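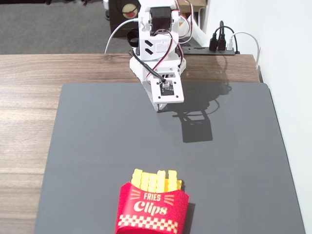
El pueblo de Cirnholm tiene una sola calle larga, y la antigua hilandería está al final de ella, donde el asfalto se convierte en camino de tierra. Fui en el mes de March, como lo escribía todavía mi billete de tren en inglés, o sea en marzo, cuando abren el edificio una vez al año para los visitantes. Yo esperaba un museo con vitrinas. Encontré más bien una casa de trabajo, con talleres pequeños en cada piso y muchas mesas de madera, y sobre una de ellas una gran alfombrilla gris oscura que cubría casi todo el tablero. Me quedé mirando ese gris un buen rato, porque es casi el mismo tono de la lana que venía a buscar, la de las ovejas viejas del valle, que no se tiñe.

Debo explicar por qué me interesa la lana. Mi abuela hilaba en invierno, y cuando yo vine a vivir a un país de lengua española traje conmigo dos mantas suyas. Una se perdió en una mudanza. La otra tiene un agujero que quiero remendar desde hace años con un hilo parecido, y no lo encuentro en ninguna tienda. Una conocida me escribió que en Cirnholm todavía se hilaba grueso, con dos cabos, y me apunté a la jornada de puertas abiertas.

La entrada cuesta 7 francos y se paga en la antigua portería. Con el billete dan un plano doblado en cuatro, con los pisos numerados de arriba abajo, cosa que me confundió bastante. El grupo de la mañana era de 12 personas. Nos recibió Johanna Hauser, que trabajó en la casa hasta su jubilación y conoce todas las puertas. Habla despacio y repite los nombres de las máquinas dos veces, lo que para un extranjero es una gran ayuda.

Empezamos en la planta baja, en el almacén de la lana sucia. El olor es fuerte, de grasa y de establo, y a algunos niños no les gustó. Los vellones llegan atados en fardos y se abren sobre una rejilla para que caiga la tierra. La señora Hauser nos enseñó a distinguir con los dedos la lana del lomo de la lana de las patas. Yo fallé dos veces. La del lomo es más larga y tiene un rizo regular, la de las patas es áspera y se rompe cuando se tira de ella. Antes esta última se vendía para rellenar colchones, ahora la compran los jardineros para ponerla alrededor de las plantas.

Del lavado vimos poco, porque ese día las cubas estaban paradas. Nos contaron que el agua viene del arroyo por un canal cubierto y que la temperatura es el asunto más delicado. Si el agua se enfría de golpe, la fibra se encoge y se apelmaza, y ya no hay remedio. Una señora preguntó si en casa se puede lavar un jersey con champú. La respuesta fue que sí, con poco champú y sin frotar.

La sala de cardar está en el primer piso. La carda grande es de la marca Tillard y ocupa la sala entera, de una pared a la otra. La pusieron en marcha para nosotros durante unos minutos. El suelo tiembla y hay que hablar a gritos, y al final sale un velo blanco tan fino que parece respiración. Disculpen la comparación, no encuentro otra mejor. El velo se divide después en tiras y las tiras se enrollan en mechas, que todavía se rompen con solo soplar.

Subimos luego a la sala de hilar, la que yo quería ver. Allí nos esperaba Liesl Kofler, que lleva la hilatura desde que se fue el maestro anterior. Enseñó cómo se unen dos hilos torcidos hacia la derecha torciéndolos juntos hacia la izquierda, y por qué de esa manera el hilo queda tranquilo y no se enrosca sobre sí mismo. Lo hizo primero con las manos y después con la máquina. Yo lo había visto hacer a mi abuela sin comprender nada, y me alegró comprenderlo por fin, con tanto retraso.

Le enseñé a la señora Kofler un trozo de mi manta, que llevaba en un sobre. Lo miró contra la ventana, lo destorció un poco y dijo que era lana de dos animales distintos, uno gris y otro castaño, mezclados en la carda. No tenía exactamente ese color, pero sacó de un cajón la muestra número 761 y las pusimos una al lado de la otra. De cerca se nota la diferencia. A un metro de distancia ya no la veo. Compré una madeja de 100 gramos, que es más de lo que necesito para el agujero.

Al mediodía se come en el patio, bajo un techo de chapa. Había sopa de cebada y un pan oscuro con comino, y la sopa se terminó pronto, así que conviene no entretenerse demasiado en la tienda. El café lo sirven en la fonda Kälin, al otro lado de la calle, donde también se puede dormir si se avisa con tiempo. Las habitaciones que dan al arroyo son ruidosas.

Por la tarde había un taller de fieltro y una charla sobre tintes vegetales. Elegí la charla. Fue un poco larga y la mitad de las palabras no las conocía, pero apunté que la cáscara de nuez no necesita mordiente y que la gualda sí. Los colores se mostraban en tarjetas colgadas de una cuerda, y el amarillo me pareció mucho más vivo de lo que yo imaginaba.

Para llegar hay que cambiar de tren y tomar el autobús hasta la parada Nesico, que es el nombre de un antiguo puente. Desde allí se camina cuesta arriba. El último autobús de vuelta sale temprano y el conductor no espera. El edificio tiene escaleras altas y no vi ascensor, lo digo para quien vaya con personas mayores o con un cochecito.

La manta está ahora sobre mi mesa, con el agujero ya hilvanado por los bordes. Me falta todavía una aguja bastante gruesa.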